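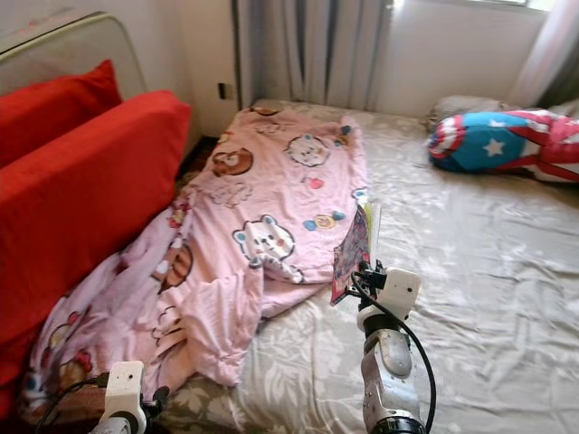 Fanni Barta, textile care editor, Urnel

How to wash and store a comforter in a home machine

Check the care label first. A polyester-filled comforter can normally go in a home washer. One with a wool or silk fill should go to a cleaner unless the label says otherwise.

1. Measure the drum. The dry comforter should fill no more than three quarters of it without being pushed down. If it doesn't fit, use a large-capacity machine at a laundromat.

2. Inspect the seams and close any open stitching by hand with polyester thread, using short stitches. Filling lost through a small gap can block the drain filter.

3. Treat stains before loading. Push the filling away from the spot, apply diluted liquid detergent to the cover fabric, wait 24 minutes, and blot with a damp cloth.

4. Load the comforter loosely in a ring, not twisted. Use half the normal amount of liquid detergent. Select a gentle cycle with cold or warm water and add a second rinse. Leave out fabric softener.
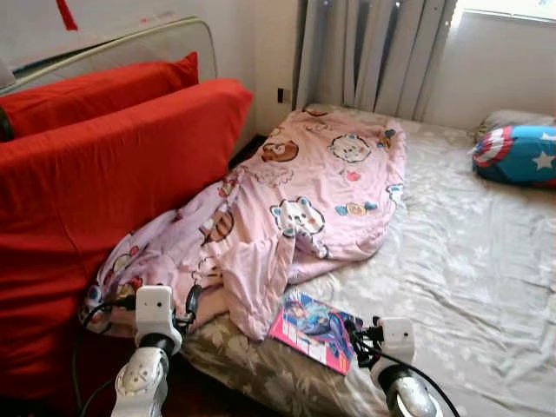 5. Dry on low heat. Stop the dryer every half hour, take the comforter out, shake it from two corners, and turn it over before restarting. Clumps that remain can be pulled apart by hand through the cover.

6. Test for moisture. Squeeze the thickest section between both palms for several seconds. If it feels cool, continue drying.

7. Store in a cotton bag on a closet shelf. Sealed plastic traps moisture, and vacuum bags flatten the fill if left closed for more than a season.

Fitted sheets should be washed separately. They wrap around bulky items and keep the center from rinsing.

Contact Urnel | Copyright 2023 Urnel | Back to top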